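Home Help Board > Kitchen and Dining > Plastic and Melamine

What are these colored cups with the stringy stuff inside, and can I wash them?

Posted by Femivholm
30/04/2018

Hi all, hoping somebody has owned a set of these. I picked up a box of odds and ends at a church sale (8 dollars for the lot, I mostly wanted the tablecloth) and in with the rest were some colored plastic cups. They are clear on the outside and there is colored stuff inside the wall, kind of like bristles or fibers, and I have no idea what it is. The rim is just clear. They get narrower toward the bottom.

I have them out on the table by the fan right now while I decide what to do with them. We have grandkids coming for a long stay and I'd love to put them to use on the porch, but I don't want to wreck them the first time through the dishwasher, and I also don't want anybody drinking out of something that was meant to hold pencils. 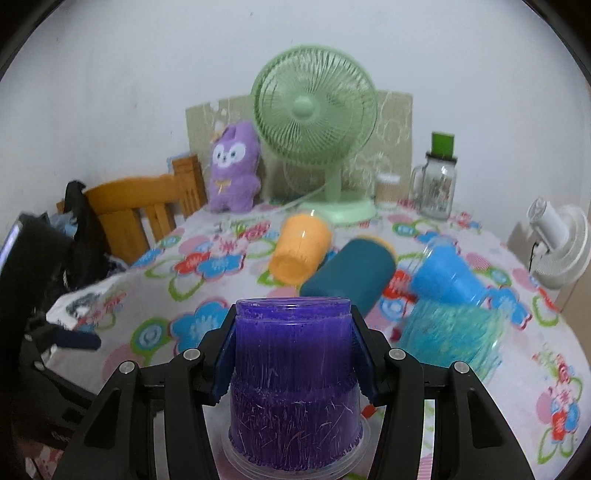 The purple one, upside down, with the others behind it.

The purple one is my favorite, bright at the narrow end and really dark down by the rim. It has thin pale scratches across the dark part and I can't tell if they are on the outside or under the plastic. There's an orange one too, and a bright blue, and a turquoise that is more streaky than the rest. No name on the bottom of any of them that I can find, and my eyes are not what they were, but I did use the magnifier.

So, are they drinking cups? Dishwasher or no? And is there anything that takes scratches out of plastic like this?

Beda wrote:

Oh I love these! I can't swear to yours, but my sister and I had a set that sounds so similar, double wall, with colored fiber sealed in between the two layers (ours were for cold drinks, lemonade mostly, and they lived in the camper for years). Fill one with water, dry the outside really well, and stand it on a paper towel overnight. If the towel is dry in the morning and you don't see any damp creeping into the colored part, the inside wall is sound. Do each cup, they don't all age the same.

I would NOT put them in the dishwasher. I did that with ours in January one year when I had a houseful and the seam opened on two of them. Water got in with the fiber and it never dried out, it just went gray and smelled like a pond. Warm water, dish soap, soft cloth, stand them on a rack. No hot coffee either, no microwave.

For the scratches, run a fingernail across. If it catches, they're on the outside and you can try plastic polish on a soft rag, little circles, but stay away from the rim where mouths go. If your nail slides right over, the marks are inside and you're stuck with them. Mine had plenty and the kids never noticed.

Bollberg wrote:

hand wash only. anything old and plastic is hand wash only

Malý wrote:

I agree with the towel test, but I'd hold off on the porch until you know what they are. Sale boxes get all kinds of things mixed in, and a cup shape doesn't make it a drinking cup. With no mark on the bottom I'd keep them for flowers or crayons and buy the grandkids something new. If a rim is chipped or feels rough, same thing, no drinking.

I'd skip the polish too. I tried it on a clear pitcher once and ended up with a cloudy patch that looked a lot worse than the scratch did. If you do go ahead, start with the cup you like least and leave the purple one alone till you see how it goes.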